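Well, the kitchen is finally painted, and my shoulders would like a word with whoever decided we could do it ourselves. (It was me.)

If you've been reading along since the spring you'll know I have been threatening to paint that room for two years. Two years! I had paint chips taped to the side of the fridge for so long that the tape went yellow and changed how the colors looked, so I had to go and get new chips. My sister-in-law Rochelle Hoani came to stay in June, stood in front of the fridge with her coffee, and said she'd give me until the end of her visit to pick one or she'd pick it for me. I know Rochelle's taste. She has a pink bathroom. I picked.

So this month I'm going to talk about dark paint, because a bunch of you wrote in after I mentioned it and nearly every email had the word "brave" in it, and I don't think it's brave at all. I think a dark wall is easier to live with than a white one. I've had white walls my whole adult life and I have spent that whole adult life wiping them. Fingerprints by the light switch, that gray smudge at dog height, the splash behind the stove that you only see when the sun hits it sideways. White shows you everything. I'm tired of being shown things.

Picking the actual color was the hard part. I started with greens, then got nervous and went to grays, then spent a week convinced I wanted a sort of mushroom. What got me unstuck was something Isla Lowther told me when I was buying brushes at Henare (she's been mixing paint there forever and has no patience for me whatsoever). She asked what I already had in the house that I wouldn't get rid of. I said my grandmother's big blue-green mixing bowl. She looked at me like I was a slow child and said, "Well, there you go." I brought the bowl in the next morning wrapped in a towel and we matched it.

A few things I learned, in the order I learned them, which was mostly the wrong order.

Buy the sample pot, and then paint a lot more of it than you think you need to. I used to do a little square the size of a playing card and stand there squinting at it. With a dark color that tells you nothing, because all that white around it makes it look nearly black. I did a patch as wide as my arms could reach, two coats, and then left it for a whole week and looked at it at breakfast, at four in the afternoon, and with just the lamp on. At breakfast I loved it. At four I loved it. With the overhead light on I thought I'd made a horrible mistake, and then I changed the bulb to a warmer one and loved it again. Change the bulb before you change the paint!

Use a tinted primer. I skipped this in the hallway a few years back when I did it a dark red, and I ended up doing five coats and crying on a step stool. This time I asked for gray primer, one coat of that and two of the color, and it covered like a dream. Rhys Pirihi from next door wandered over to borrow the ladder while the primer was going on and told me he liked the gray and I should stop right there. I've stopped asking Rhys for opinions. He still has my ladder.

Matte is lovely, but think hard about it in a kitchen. Matte is what makes those deep colors look so soft, and it also grabs hold of grease and doesn't let go. I went with a washable eggshell and I'm glad I did. It has a tiny bit of shine when the light comes across it, and I can take a damp cloth to it. My friend Rangi Prendergast went full matte in her dining room and it's gorgeous, like velvet, but she won't let anyone lean back in their chairs.

Take the tape off while the last coat is still a little soft. I know this. I have written this in this very newsletter. And I still went to bed with the tape on because my arms hurt, and the next day I peeled off a long ribbon of paint with it and had to fix the whole line along the ceiling with an artist's brush and a lot of bad language. Do what I say and all that.

And carry the color right up to the corners and stop properly. I had this idea that I'd fade it out toward the back door, sort of blend it into the cream. I don't know what I was thinking. Hamish Te Moana, who has painted more houses than I've had hot dinners, came by to look at the gutters and laughed for quite a long time. He said a wall should know where it ends. I did a nice crisp corner.

What did it cost? I always get asked, so I added it all up, and everything together came to $546. That's primer, paint, the good brushes, two rollers, tape, drop cloths, the sample pots (including the mushroom one, which is now on the inside of a closet), and a new switch plate because I dropped the old one. The paint itself was the biggest part of it. You could do it for a lot less if you already own decent brushes and you aren't a person who buys a second roller because she can't face washing the first one.

Now, what to put with a dark wall. I got several emails asking this, and I think the answer is wood, and then leave it alone for a while. A pale wood floor under a deep blue-green is one of my favorite things to look at. Our boards were here when we moved in and I'd always thought they were a bit orange. Next to cream they were. Next to the new color they've calmed right down and gone a kind of honey, and I haven't touched them, I haven't so much as waxed them. I had 23 little frames I'd planned to hang back up, and I've put up none of them. Every time I walk in with the hammer I think, oh, but look at it. They're in a box under the stairs and they can stay there until Christmas.

I did go a bit silly and look at new curtains. Molletti has a linen in a color they call "toast" that I keep going back to, and there's a very pretty mustard one from Fliris that would be perfect if I were somebody who ironed. If any of you have the mustard one, write and tell me how badly it creases. Be blunt with me, please.

Oh, and the smell! Someone asked about the smell. I used a low odor paint and kept the back door open, and by the second night I couldn't notice it, though my husband says he could, and he slept in the spare room with the dog and seemed very happy about it. We ate on the porch for most of that week. Sandwiches, mainly. One night it was cereal.

I also want to say something to the reader who wrote that she rents and can't paint and these emails make her a little sad. I rented for a long time, and I remember that feeling so well. Two things that worked for me: ask anyway, in writing, with the color chip stapled to the letter and an offer to paint it back (I got a yes once and nearly fell over), and if it's a no, paint a big board. I had a sheet of hardboard behind my bed in my old apartment that I painted navy and leaned against the wall, and people thought it was a headboard. It moved with me to two different places. It's in the shed now with seedlings on it.

Next month I'll get to the pantry shelves, which I've been putting off, and I'll share the label thing I've been doing with the Plollska jars, because the lids are all one size and it has changed my mornings. I also owe you the lemon loaf recipe. I haven't forgotten. I made it twice with the wrong pan and I want to get it right before I hand it over.

Send me your dark rooms in the meantime, I'd love to see them, finished or half done or with the tape still up.

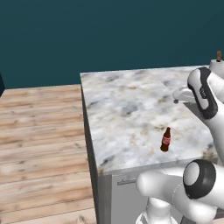
And if you happen to see Rhys, tell him I need the ladder back before I can do the bit over the pantry door.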